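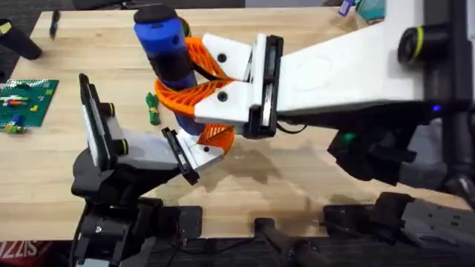 Counting dotted rhythms with a beginner, grade 2 theory

Posted in: Teaching and Learning > Theory and Aural

plevik_reeds
My daughter has been learning clarinet for a bit over a year and her teacher has started her on theory. She is fine with crotchets, quavers and minims. As soon as a dotted crotchet turns up she guesses. She plays it correctly if she has heard the tune before, so I know her fingers can do it, but put a new piece in front of her and the dot gets ignored or the note goes on for ever.

I don't read music well myself. Is there a way of explaining it at home that won't clash with what the teacher is doing? Lessons are 30 minutes and most of that goes on playing.

Matubbar
Get her to say the quavers out loud. "One and two and" all the way through, at a steady speed, while she claps only the notes. A dotted crotchet is "one and two", then the quaver is the second "and". Do it with no clarinet at all until it's boring.

G Seyoum
I teach woodwind and I'd agree with Matubbar on leaving the instrument in its case. I'd add one step before it, though. Write the bar out as all quavers first, then draw ties between the ones that join up. Three quavers tied together is the dotted crotchet. Then write the dotted version underneath so she sees they are the same length. Most of my pupils get it in a couple of goes this way, and the ones who don't usually have a problem with keeping a pulse, and that needs sorting first.

Gadisa Seyoum

werkus
I never got on with counting out loud and I don't think it suits every child. You can't do it on a clarinet anyway, your mouth is full. I learned with words. "Dotted crotchet, quaver, crotchet" to me is the first line of a carol and I just hear it. If she can play it from memory then use that.

Matubbar
She can already do it by ear, that's what the first post says. The trouble is new pieces. Knowing one carol won't help when the dot is on beat two or the piece is in 6/8.

werkus
It helped me. I passed my grades.

G Seyoum
Both can be true. Knowing what the pattern sounds like is useful, and she'll meet it so often that she will start to recognise it. But for the theory paper she has to be able to add up a bar and put bar lines in, and a tune in your head is not much use for that. On counting aloud, the point is to do it away from the clarinet. When she goes back to playing she can tap her toe inside her shoe and think the "ands".

plevik_reeds
Thanks all. We tried the ties last night after tea. She did 6 bars and got the last four right. She did ask why they don't just write the tied version all the time and I had no answer.

pakley
Because it would be a mess to read. You do see ties where a note goes over a bar line, as a dot can't do that. Might be worth showing her one.

One thing on the pulse. We used a metronome with ours and it made things worse to begin with. He was chasing the click. Marching round the kitchen was better.

Matubbar
Metronome is fine if you set it slow enough. People start at 80 and wonder why it goes wrong. Put it at 60 or below and have it click the quavers.

pakley
We had it slow. He still chased it. Some do.

G Seyoum
I leave the metronome until they can hold a beat for eight bars or so by clapping. Other teachers start it in the first lesson. I wouldn't fall out over it. plevik_reeds, I would ask her teacher which count they use, "one and" or "ta-a ti" or something else, and stick with that one at home. Two systems at once is where it gets confusing.

plevik_reeds
Good point, I'll ask. I think it might be "ta" and "ti-ti" as there's a sheet in her folder with that on. The theory exam isn't until the spring so we have time. Roughly 15 minutes a day is what she'll put up with.

werkus
15 is plenty. Split it in two if she gets fed up.

plevik_reeds
Teacher does use ta and ti-ti, so we've swapped to that. She is now writing the ties in pencil over her pieces. Is there anything similar for 6/8? It's the next chapter in the book.

Matubbar
Start a new thread for that one, you'll get more replies. Short version is that it's two beats in a bar and each beat is a dotted crotchet, so she's halfway there already.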